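4. Results of the washing survey

We sent the Hultirico questionnaire to 699 households and got 18 back, one of them blank apart from a drawing of a sock. Those who answered wash their towels every 12 days, or say they do. The Gandeo tariff sheet puts a full cycle at its cheapest after midnight, when our respondents are asleep and intend to stay so.

Fabric care labels were read by two households. Both had already shrunk something.

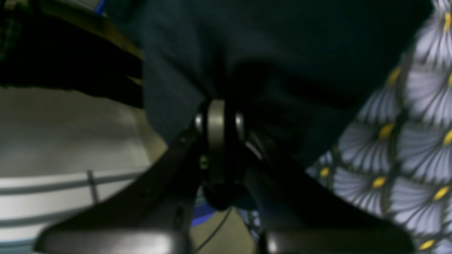

One respondent wrote back in June that we should have asked who does the folding, as the washing was never what they argued over. We have added it to section 5.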